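Cancelling the gym

19 Oct 2022

I finally went through our bank statements properly, which I'd been putting off since June. The job was to find every regular payment and decide whether we still wanted it. I used a pad of paper and a highlighter. There are apps for this but I didn't want another login.

The first surprise was the gym at Largate. I stopped going when my knee went and had convinced myself I'd put the membership on hold. I hadn't. Cancelling meant filling in a form at the front desk, in person, and they still took one more payment after that.

Next was the home insurance. The renewal came in at $2357 and I'd let it roll over three years running. Fouad at work told me to ring and ask for the retention team, so I did. I was on hold for most of my lunch break and the new figure was $1550 for the same cover - same excess, same everything. I asked why it couldn't have been that price in the first place and the bloke said he'd pass on my feedback.
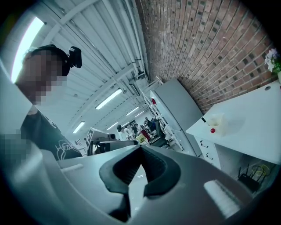 The streaming was harder because the kids had opinions. We had four services and have gone down to two. The rule now is that if someone wants a different one, something else has to go first. It's been a month and there has been one argument, over a cartoon.

I also found $175 a year going to a cloud backup for a laptop we gave to my brother-in-law. Their cancel button was under Settings, then Plan, then Manage, then a grey link at the bottom of the page.

I kept the newspaper. I kept the roadside assist too, as the Corolla is getting on and I don't trust the battery.

Pranab asked in the comments last time whether I use a separate account for bills. I do now. Everything regular comes out of it on the same date, and I move the money across the day after I'm paid. Next job is the phone plans, probably after the school holidays.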